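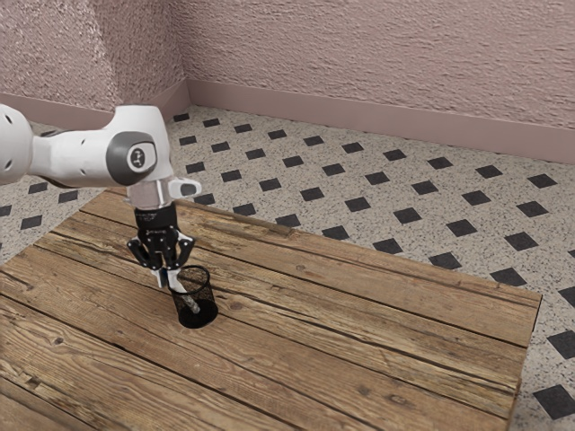
**Elspeth Dalgleish**

Un stylo (ou un feutre, selon les références), une pince noire, un pot en maille. Je travaille là-dessus depuis avril et je ne m'en lasse pas ! Fil un peu long sur ce que la robotisation change chez nous, à l'atelier de conditionnement Tultlow. 🧵

---

Pour situer : on prépare des coffrets de bureau. Un pot, des stylos, parfois une règle, un bloc, une carte de bienvenue. Les entreprises les offrent à leurs nouveaux arrivants. On en sort 2800 par jour en période normale, et jusqu'à 3000 à la rentrée.

---

Moi, je suis entrée comme conditionneuse à la ligne Owusu. Je garnissais des pots. Aujourd'hui je suis « référente cellule », un intitulé que ma mère n'arrive toujours pas à expliquer aux voisins, et je passe la moitié de mes journées devant un simulateur. Si on m'avait dit ça !

---

Le simulateur, parlons-en, car c'est là que tout commence. Le bras blanc, la pince à deux doigts, le pot, la table en planches, les murs roses crépis : tout est calculé. On y essaie les gestes avant de les passer sur la vraie cellule.

---

Les murs roses ont leurs fans et leurs ennemis. Chez nous, en vrai, c'est du bardage gris. Kwame Dramani, notre technicien méthodes, a proposé de remettre un décor « réaliste » et il s'est fait huer à la pause. Le rose reste.

---

Ce que j'adore avec la simulation : on a le droit de se tromper. Le premier matin j'ai envoyé le bras à travers la table. À TRAVERS. Sur la ligne j'aurais eu des sueurs froides, là j'ai cliqué sur « réinitialiser » et j'ai recommencé en rigolant.

---

Mettre un stylo dans un pot, quand on le fait à la main, on n'y pense pas. On discute, on regarde ailleurs, le poignet se débrouille. Pour le décrire à une machine, il faut tout reprendre : par où on tient, de combien on penche, à quelle hauteur on ouvre les doigts.

---

Et c'est là que les filles et les gars de la ligne ont été géniaux. Les premières trajectoires descendaient le stylo bien droit, au centre du pot. Très joli à l'écran. Sauf qu'au troisième stylo, ça coince contre les deux autres.

---

Une collègue a regardé la simu deux minutes et elle a dit : « Mais penche-le ! Nous on le penche toujours. » Elle avait raison. On entre en biais, la pointe vers le bas, on laisse glisser contre la paroi. Le geste d'approche qu'on utilise maintenant vient d'elle.

---

D'ailleurs on a donné un nom à ce geste dans le programme. Le fournisseur du logiciel, Virnine, l'avait appelé « insertion_oblique_v4 ». Chez nous il s'appelle « le penché ». Kwame a renommé le fichier et tout le monde comprend de quoi on parle.

---

Autre découverte : les pots en maille. C'est une plaie pour la caméra de la vraie cellule ! On voit à travers, donc elle hésite sur l'endroit où s'arrête le pot. Les pots pleins passent très bien. Les pots en maille, il a fallu ajouter un fond mat sous le poste et revoir l'éclairage.

---

(Je précise que j'ai appris le mot « occlusion » à 44 ans et que je le place partout. Au supermarché, devant le rayon yaourts, il y a énormément d'occlusions.)

---

Bon, maintenant ce qui change pour les gens. On m'a posé la question en privé, parfois assez sèchement, et je comprends. Je vous raconte comment ça s'est passé ici, à Purkard, et je ne parle que pour ici.

---

On est 81 à l'atelier. Quand la direction a annoncé la cellule, il y a eu un gros silence dans la salle, puis beaucoup de questions dans le couloir. La première : « Qui part ? » La réponse a été écrite dans l'accord : aucun départ lié au projet, et des postes de jour maintenus pour celles et ceux qui en avaient.

---

Je l'ai lu, cet accord. Deux fois. J'ai même surligné. Il court jusqu'à la fin de l'année prochaine, et la suite est à négocier. Je suis enthousiaste, je ne suis pas naïve, et je compte bien être à la table à ce moment-là.

---

Concrètement, la cellule prend le remplissage des pots simples : même modèle, mêmes stylos, longue série. C'était le poste le plus pénible pour les poignets et les épaules. Celui qu'on se refilait. Celui où on comptait les minutes avant la rotation.

---

Je l'ai fait pendant des années, ce poste. Le soir je n'arrivais plus à ouvrir un bocal. Alors quand je vois une pince reprendre le même mouvement toute la matinée, je lui dis merci, et tant pis si on se moque de moi !

---

Ce qui reste à la main : les coffrets mélangés, les petites séries, le papier de soie, le ruban, le contrôle final. Et les clients qui changent d'avis la veille. La cellule ne sait rien faire d'un client qui change d'avis la veille.

---

Côté moins rose (pardon) : le rythme. Au début, les bacs arrivaient de la cellule à cadence fixe et le contrôle final devait suivre. Avant, si on ralentissait en amont, tout le monde soufflait un peu. Là, le tas montait. Deux collègues m'ont dit finir plus crevées qu'avant.

---

On l'a remonté, et ça a bougé ! Il y a maintenant une zone tampon, et c'est la personne au contrôle qui appelle le bac suivant avec un bouton. C'est elle qui donne le tempo. Un bouton vert, trois fois rien à installer, et ça a changé l'ambiance du poste.

---

Autre chose que je n'avais pas vue venir : le bavardage. Au remplissage on était côte à côte, on se racontait nos vies. À la cellule, on est seule derrière la vitre. Plusieurs n'ont pas aimé, et je les comprends, ça m'a manqué aussi.

---

Du coup on tourne en binôme sur la cellule. Une personne aux commandes, une à l'approvisionnement, et on échange en milieu de poste. Sur le papier ça coûte un peu plus. Sur le terrain, on se forme l'une l'autre et les bacs de stylos ne sont plus jamais vides.

---

La formation, justement. Kwame a monté des ateliers sur le simulateur, ouverts à tout l'atelier, sur le temps de travail (j'insiste). Pas besoin de coder. On déplace le bras à la souris, on pose des points de passage, on lance, on regarde, on corrige.

---

L'exercice de départ : un pot, un stylo, et on se débrouille. Ça paraît bête. Régler l'ouverture des doigts sans heurter le bord du pot, croyez-moi, ça occupe une bonne heure. Et quand le stylo descend enfin dedans, il y a des gens qui applaudissent !

---

Un collègue de la réception, qui jurait ne jamais toucher à « ce machin », est revenu trois fois. Il a trouvé un angle de poignet qui évite un détour au retour du bras. On l'a testé sur la cellule la semaine suivante, à vitesse réduite d'abord, et on l'a gardé.

---

Pour la paie, puisqu'on me le demande aussi : les référents de cellule ont une prime et un échelon. Les binômes formés ont l'échelon, pas encore la prime. C'est le point sur lequel on pousse en ce moment. À mon avis elle est méritée, ils font le même diagnostic que moi quand ça s'arrête.

---

Parce que ça s'arrête, hein ! Un capuchon mal enfoncé, un pot livré cabossé, un stylo plus fin que d'habitude. La pince serre, la mesure ne colle pas, elle attend. On ouvre, on regarde, on note. Le cahier de la cellule est ma lecture préférée, il y a même des dessins.

---

Extrait du cahier, avec l'accord de son autrice : « 10 h 40. Stylo de travers. Remis droit. Reparti. 10 h 52. Le même. Je l'ai mis dans ma poche. »

---

Prochaine étape : les pots à deux compartiments. En simu, on bute encore sur la cloison, le penché ne suffit plus et il faut faire pivoter le poignet au dernier moment. J'ai trois versions en cours et une préférée, mais je la laisse tourner avant de la montrer aux collègues.

---

Si vous travaillez dans un atelier où ça arrive aussi, mon conseil de conditionneuse : demandez à voir la simulation tôt, avant que les gestes soient figés. Et faites venir celles et ceux qui tiennent le poste. Avec du café. Le café aide énormément.

---

Je réponds aux questions ce soir après le service, même aux fâchées. Et si quelqu'un a déjà réglé une prise sur des règles en métal très fines, je prends TOUT, schémas, astuces, ratages !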